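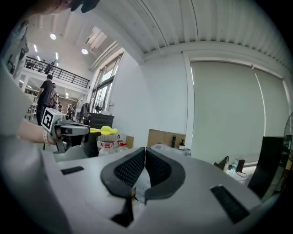
**Minatska Forums > Storage and Shared Rooms > Sorting a mixed table: by shape, by material, or by where it goes back?**

**ykumsa**
Posted December 15, 2024

The room is a side area off a tall hall with a mezzanine. Everything that gets used during the day ends up on or near one table, and at closing it has to go back in such a way that a different person can find it the next morning. There is no built-in storage apart from a black cabinet. I can add bins but not shelves. The walls belong to the building and drilling is not permitted.

Current state:

- White woven basket. Takes whatever is closest. Two bottles with red labels are in it now.
- Brown cardboard box. Same function as the basket, different person's habit.
- White tray, next to the small pump bottle.
- Loose plastic items with no assigned place. Typical case: the yellow one shaped like a bone. It doesn't stack or nest, and it rolls if set down on a slope.

I have tried sorting by material (all plastic together). It lasted through November and then stopped working. Too many items are plastic, so the category doesn't separate anything.

The bin I am considering is the Drorel shallow, 232 mm long inside and 118 mm wide, 80 mm deep. Questions:

1. Is 80 mm deep enough for long pieces laid flat, given that people will not lay them flat?
2. Basket or closed bin for bottles?
3. Has anyone had a by-shape system survive in a room with more than one user?

Yabsira Kumsa

---

**latchwork**

1. Yes for depth. Your limit will be the 232, not the 80. Measure the longest piece on the diagonal before ordering.

2. Bin with a flat floor. Bottles in a woven basket lean against each other, and pulling one out drops the other. A woven base is rarely flat. If you keep the basket, cut a piece of cardboard to fit the bottom.

3. Yes, but only with three shapes or fewer: long, round, flat. A fourth category becomes "other," and everything goes in "other."

---

**pell_and_sons**

Disagree on 3. Shape sorting works for whoever set it up. Is a bone shape long or is it round at the ends? You will get both answers. Sort by destination. Every item goes back to a spot on the table or to the cabinet, and the bin carries the name of the spot. I ran the Wulmont community kitchen that way and the bins could be emptied by someone on their first day.

Also, get rid of the cardboard box. A box with no label on a shared table is read as trash by half the people and as storage by the other half.

---

**latchwork**

Destination sorting assumes the destinations stay put. OP says the table is the destination for nearly everything. Then you have one bin called "table."

---

**ykumsa**

Correct, most of it goes back to the table. The cabinet takes cables and the bulky things.

I should have separated out the smaller pieces in the first post. They are the bigger problem. The group includes a long yellow piece with a frilled tip, a small white cup, and a translucent container with a bluish tint. None of these has a place of its own. The cup gets moved several times a day and the long piece goes wherever there is a gap.

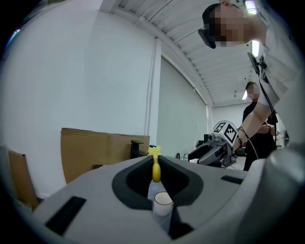

**pell_and_sons**

Long narrow pieces should be stored upright. Laid flat in a shared bin they go to the bottom and the cup goes on top, so the bin gets tipped out every time someone wants one. Use something tall and narrow and a little heavy at the base. Osman makes a plain cylinder that does the job. A rinsed food jar is equivalent.

The cup should not share a bin with anything. Give it a marked spot on the tray. A strip of tape is enough.

---

**gridline_hm**

Two separate failures are being discussed as one.

Failure A: an item has no place. Solved by assigning any place at all. The rule used hardly matters.

Failure B: an item has a place and is not returned to it. Sorting rules have no effect on this. Distance does. If the bin is more than an arm's length from where the item is used, it gets put down on the nearest flat surface.

From the first post I would guess B. The basket takes "whatever is closest." That is a placement result, and a new bin on the far side of the table will reproduce it.

---

**latchwork**

Fair. I would still do A first. It costs a roll of tape and one evening.

On upright storage: I tried it with mixed plastic pieces and went back to flat. Anything heavier at the top pulls a light jar over. It depends on the piece.

---

**pell_and_sons**

Hence "a little heavy at the base."

---

**ykumsa**

Summary of what I intend to do, corrections welcome.

- Basket stays where it is, bottles only, with a flat insert in the bottom. I can cut it from the cardboard box, which removes the box as well.
- Tray gets a taped outline for the cup.
- One upright holder for long narrow pieces, filled with 20 mm of gravel in the base.
- One Drorel shallow for everything short and wide, including the bone shape, placed at the near edge of the table to address gridline_hm's point.
- Translucent container: undecided. It could hold things or it could be one of the things.

---

**gridline_hm**

Make the container one of the things. If it holds items on some days and not others, it will be full whenever someone needs it empty.

Gravel is fine but put a disc over it. Otherwise it comes out with the pieces.

---

**latchwork**

Tape color: pick one that contrasts with the tray. White on white is a common mistake. And label the front of the Drorel, not the lid. Lids get swapped.

---

**ykumsa**

The version I would buy has no lid. Noted on the tape and the disc. Ordering one bin for now, and I will add a second only if the first fills up.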